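Search this site Type a word and press Enter

Can a Robot Learn to Pick Things Up? Ask the Kids in the Robot Club
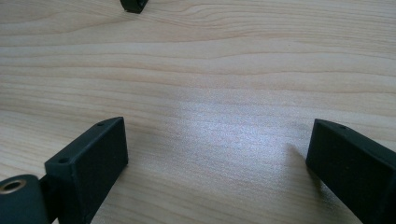 Maëlys Carré

People love to say that robots are about to do all our chores. I've been hearing it since I was in third grade, and I still fold my own socks. So when the after-school robot club at Iline School told me they were teaching a machine to clear a table, I had some doubts. I went to watch anyway, on a gray afternoon in October, and I brought my questions.

What is the club trying to do?

The club has 11 members, most of them in fifth and sixth grade. Their project is called Drimo. The goal sounds easy: a robot should pick up small things from a table and put them in the right place. A pencil goes in a cup. A block goes in a tray. An eraser goes in a dish.

You could do that when you were two years old. For a robot it is hard, and I want you to remember that the next time you see a video of a robot making a sandwich.

Think about picking up a pencil. You don't say to yourself, "Move the thumb a little, now move the first finger, now squeeze, but not too much." Your hand and your brain have practiced so many times that you don't notice the steps. A robot has never practiced anything. Somebody has to give it the practice.

Two fingers instead of five

Your hand has five fingers, and they bend in lots of places. The club's gripper has two. Each one is a plain black block with a flat inside face, and the two blocks face each other across a gap. To grab something, the fingers come together. To let go, they move apart. That's the whole trick.

Is that enough? Try it. Hold your hands out flat, palms facing each other, and pick up an apple between them. Easy. Now pick up a coin from the floor the same way. Not so easy! Two flat fingers are fine for a block and terrible for a coin, and when I asked the club about coins there was a lot of groaning.

How do you teach it?

There are two main ways to get a robot to do a job.

The first way is to write down every move. Go forward this far. Stop. Close. Lift. This works well if the block is always in exactly the same spot. Move the block over by the width of your thumb and the robot grabs air.

The second way is to show it. A person holds a gripper by a handle, like a pair of big tongs, and does the job by hand. A camera on the gripper records what it looks like from up there. Then a computer program looks for a pattern: when the block looks like this, the fingers do that. If it finds a good pattern, the robot can try to copy the person.

The club uses the second way. They take turns. One kid works the gripper, one kid sets out the things to grab, and one kid writes down what happened in a notebook with a duck on the cover. They call the notebook Fawzy, and I never got a clear answer about why.

How much practice does it need?

More than you'd like. So far the club has recorded more than 4000 tries. When I heard that, I asked whether the robot must be very good by now.

"It's good at blocks," said Anju Kushwaha, the teacher who runs the club. "Ask it to do an eraser and you'll see."

So I asked it to do an eraser. The robot arm came down next to the eraser, closed on nothing, carried the nothing over to the dish, and opened its fingers to let the nothing go. Then it went back to the start as if it had done a great job.

That is an important thing to know about robots like this one. It had no idea that it had missed. It copied the shape of the job without knowing what the job was for. A baby who misses a cracker knows about it right away.

What makes it go wrong?

I made the club members tell me, because grown-ups who sell robots don't always like this question. Light was the first thing they brought up. A shiny tabletop can throw back a bright, pale patch of glare, and a camera may have trouble with whatever is inside it. You and I just move our heads a bit. The robot only looks where it was taught to look.

Shadows are trouble too. A dark shadow beside a dark finger can be confusing to a program that knows nothing except colors and shapes.

And then there is anything new. The club practiced with a red pencil for weeks. One day somebody put down a green one, and the robot acted as though pencils had never existed. They fixed that by recording lots of tries with lots of pencils. Good for them, but think about your bedroom floor, and how many different things are on it. Who is going to record all of those?

So is it a waste of time?

No, and I'll be fair about it. When the block was where the robot expected it, the robot picked it up 3 times in a row while I stood there, and I caught myself cheering. The kids have learned to be careful with their notes. They've learned that "it worked once" doesn't tell you very much. I wish some newspapers would learn that.

They are taking Drimo to the Hosovano Student Robot Day later this school year. The rules there say the robot must clear a table with things on it that the team hasn't seen before. I asked Anju Kushwaha if they'd win.

"I'd like us to get the eraser," she said.

Try it at home

You need a friend, a scarf, two rulers, and a few small things that won't break.

Tie the scarf loosely over your eyes. Hold one ruler in each hand. Your friend is the programmer and tells you what to do, but can only use these words: left, right, forward, back, up, down, open, close.

Try to pick up a block and put it in a bowl. Then switch places and try something harder, like a sock.

Write down every miss as well as every win. If you only write down the wins, you'll think you're a much better robot than you are.

Words to know

Gripper: the part of a robot that grabs things. It works like a hand, only simpler.

Program: the instructions a computer follows.

Glare: bright light that bounces off something shiny and makes it hard to see.

We use cookies to remember your settings. Ask a grown-up before you choose. Accept Manage cookies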